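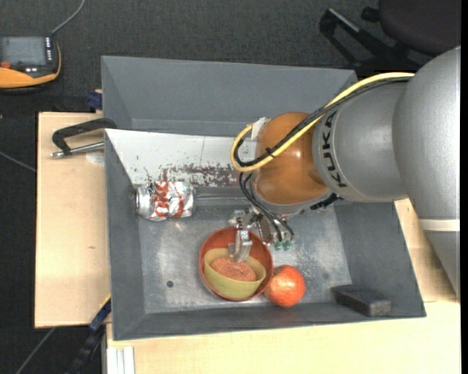 Features | Home & Community

Print this article | E-mail this article

The old feed store in Gerley sat empty for most of a decade before the tool library moved in. It opened in May with 64 items on the shelves, nearly all of them donated, and a sign-up sheet taped to the counter. By the end of summer the catalog had grown to 1,004.

The idea is simple. Members pay a yearly fee of $18 and can borrow up to 5 items at a time, for a week. A tile saw costs a good deal to buy and most people use one once. The same goes for post-hole diggers, carpet stretchers and the long ladders that take up a whole garage wall.

Hand tools make up the biggest part of the collection, but they are not what goes out most. The waiting lists are for pressure washers, canning kettles and the one floor sander. Folding tables are booked through the fall — graduation parties first, then weddings, then church suppers.

Getting things back in working order takes more time than lending them. Every returned item goes to the back bench, where it is wiped down, checked for missing parts and, if it has a motor, run for a minute. Blades are sharpened in batches. Extension cords get a tug at both ends and are thrown out if the jacket is split. A mower that comes back with old gas in it will hold up the next borrower by a day or two.

Losses have been small. A socket set came back short and a hedge trimmer was run over in a driveway. The late fee is a dollar a day, and it is often waived for people who call ahead.

The library had some help getting started. Bollari, the hardware store on Front Street, gave its display racks when it remodeled. Tiêu, the restaurant next door, lets members use its parking lot before the lunch hour, which matters when someone is loading a rototiller.

There are limits to what the library will take. Chain saws were left out because of the insurance, and so were gas heaters. Space is the other problem. The loft is full, and the snow blowers will need to come down to the front before the first storm. A second room behind the loading dock has been cleared, but it still needs lights and a new door.

Winter hours have not been set. For now the counter is open four evenings a week, and returns can be left at the side entrance until eight — except ladders, which have to be handed in at the desk.

Posted 06/09/2022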